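# The Lunch Corner at Woltis

Every office I have ever worked in had a lunch corner, and I could tell you more about those corners than about the jobs. So when Olga Campos invited me to spend a day at Woltis and see how her colleagues eat, I said yes before she had finished the sentence (and I brought soup).

Hers is an office of white walls and desk chairs, and by eleven in the morning people are already talking about food. Munther Nassar had a theory about rice that took us most of the way to noon, and I'm sorry to say I argued with him.
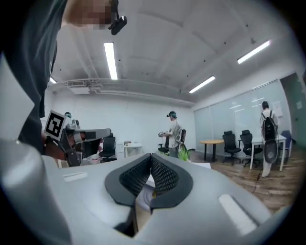
He likes a spoonful of water over the top before it goes in, and a loose lid. I have always used a damp paper towel. We settled nothing, but Mei-kuen Huang, who had been listening with great patience, told us both to heat it for less time and stir it halfway, and I have done it her way ever since.

The microwave itself is white, with two round knobs, and it lives on a round table in light wood. I'm terribly fond of knobs! You turn one, you walk away, and there's no beeping menu to argue with. Someone has set two little succulents on top, side by side toward the back, and a paper bag tends to mean that lunch has arrived.
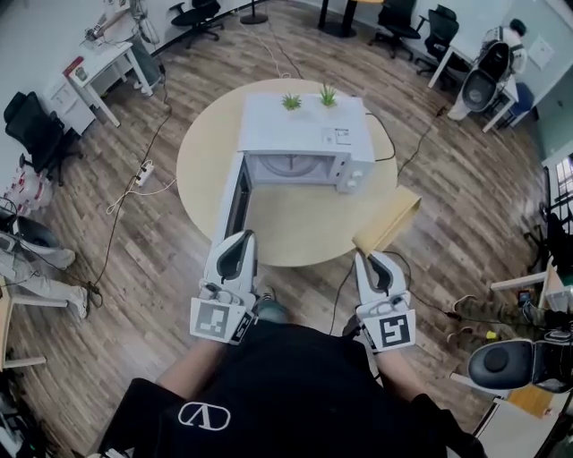 ## Keeping it nice

Chia-jung Tseng wipes the glass turntable with warm water and a little dish soap, and for anything baked on she heats a bowl of water with lemon slices and leaves the door shut a few minutes afterward. The plants come down before any of that, and they get a drink only when the soil is dry all the way through.
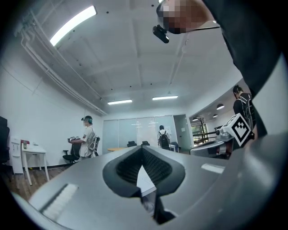 Her other rule is about fish, and I won't repeat it, except to say that Aled Skyrme still brings mackerel in September and still eats it cold, by the window, looking perfectly content.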